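# Conseils pour garder en bon état les vieux récits de voyage

J'ai commencé à ramasser les récits de voyageurs il y a onze ans, d'abord ceux sur l'Anatolie, ensuite ceux sur les routes d'Éthiopie. Beaucoup sont arrivés chez moi avec le dos fatigué et une odeur de cave. Voici ce que je fais sur la table de la cuisine, sans matériel de professionnel.

## L'odeur

Mettez le livre debout, un peu ouvert, dans une caisse en plastique avec couvercle. Au fond, une soucoupe de bicarbonate, qui ne doit pas toucher le papier. Fermez et attendez deux semaines. Pour le carnet de route de Karaca, que j'ai payé trop cher, il m'a fallu cinq semaines et trois soucoupes.

Ne mettez jamais de parfum ni de lavande directement entre les pages. L'huile fait une tache jaune et elle reste.

## Les cartes pliées

C'est la partie la plus fragile. Les cartes de ces livres ont été ouvertes dans les auberges, sur les genoux, quelquefois sous la pluie, et le papier casse toujours au croisement des plis. Ouvrez-les à plat, sur une surface plus grande que la carte, et lissez du centre vers les bords avec le côté de la main. 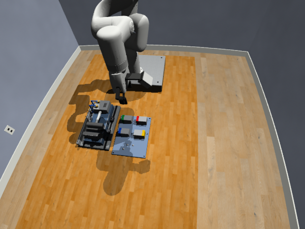 Pour une petite déchirure, prenez du papier japonais très fin et de la colle d'amidon, pas de ruban adhésif. Déchirez la bande à la main au lieu de la couper : le bord avec des fibres tient mieux et se voit moins. Posez par le dos de la carte, couvrez d'un papier buvard, puis d'un poids. Une nuit suffit.

Mon amie Dilek Bayram remplace la colle d'amidon par de la méthylcellulose. Elle trouve que c'est plus facile à enlever si on s'est trompé. Je pense qu'elle a raison, mais j'ai encore un grand pot de l'autre.

## La poussière

- Tenez le livre bien fermé et brossez la tranche de tête, du dos vers l'extérieur.
- Un pinceau de peintre large et doux convient, s'il n'a jamais servi.
- Pour les marges sales, de la gomme en poudre, sans appuyer.
- Ne gommez pas les notes au crayon des anciens lecteurs ! Dans mon exemplaire du voyage à Brarlow, la page 141 porte le prix d'une chambre et celui de l'avoine pour le cheval.

## Le rangement

Les grands formats se couchent, les petits restent debout, serrés juste assez pour ne pas pencher. Gardez-les loin du radiateur et du mur extérieur. Mihret Gashaw, qui possède 2 053 volumes dans un appartement assez humide, laisse deux doigts d'espace derrière chaque rangée — je fais la même chose depuis avril et le mur ne sent plus.

Notez enfin sur une fiche, au crayon, ce que vous avez réparé et avec quelle colle. Glissez la fiche à côté du livre, pas dedans.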